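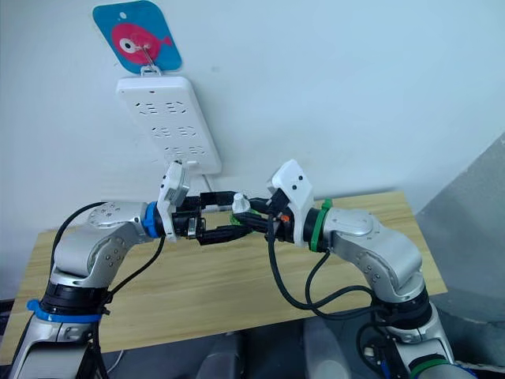

24 de septiembre de 2019
Por Emil Fuchs
Tiempo de lectura: 2 minutos
Imprimir | Enviar por correo electrónico

Hoy salió la encuesta sobre el alquiler y la he leído dos veces, con el diccionario al lado. Preguntaron a 447 vecinos de Cestthorpe si están a favor de poner un límite a los precios. La mayoría contestó que sí, pero muchos de los que dijeron que sí no piensan votar en las municipales. Esto me preocupa más que el resultado mismo.

Svenja Baumgartner me llamó por la tarde. Ella cree que la pregunta estaba mal escrita — decía "control", y en agosto, en la otra encuesta, decía "protección". Con una palabra distinta la gente responde distinto. Le di la razón, aunque yo habría contestado lo mismo las dos veces.

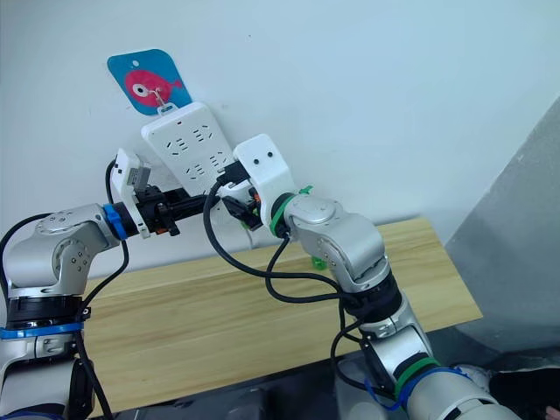
El concejal Awad habló en la radio durante unos nueve minutos y no dijo si apoyará la medida. Orest opina que espera a ver hacia dónde va el barrio de Trurnus. A mí me pareció un hombre colgado de un gancho, igual que la regleta blanca bajo el pez de dibujos, inclinada contra la pared. Quizás soy injusto con él.

Mañana quiero escribir una carta al periódico, de tres párrafos como máximo. Svenja me corregirá los subjuntivos. Todavía no sé si la firmo con mi nombre completo.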